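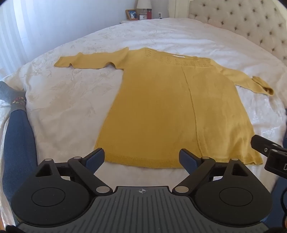 October 2026

Sweater season, finally! I pulled the bin down from the top of the closet this morning and now I'm refolding every single thing I own, which I do each fall and complain about each fall, and then I feel great for a week.

The yellow one came out first. I bought it in Sitia in April, on a trip where I'd packed for beach weather and froze every evening (my own fault, Meifang Liao told me to bring a jacket and I rolled my eyes at her). It's mustard, with those little eyelet holes across the shoulders, and I've worn it with pretty much everything. Jeans, a slip skirt, pajama pants on a video call.

So, folding. I used to hang my knits until one grew sleeves down to my knees. Now I lay each one flat on the bed with the arms straight out, smooth it from the shoulders down to the hem, and bring one side in to the middle with the sleeve folded back down over itself. Same on the other side, then up from the bottom in thirds. If it's a chunky one I only go in half or it turns into a brick.

The duvet is a terrible surface for this, by the way. Too squishy! A table would be better, but my table is covered in mail, and the bed's right next to the dresser, so the bed it is.

I'm at 17 sweaters so far, and there's another bag I haven't opened. The drawer fits 15 if I stand them on end like file folders. I could get one of those Flirkar drawer dividers, except they're $20 apiece and I'd want three. Maybe the two gray ones I never reach for can go to my sister. She's already asked for the yellow one and the answer is still no.

Next up is socks. I have a whole tangle of singles in there and I'm going to need more coffee first.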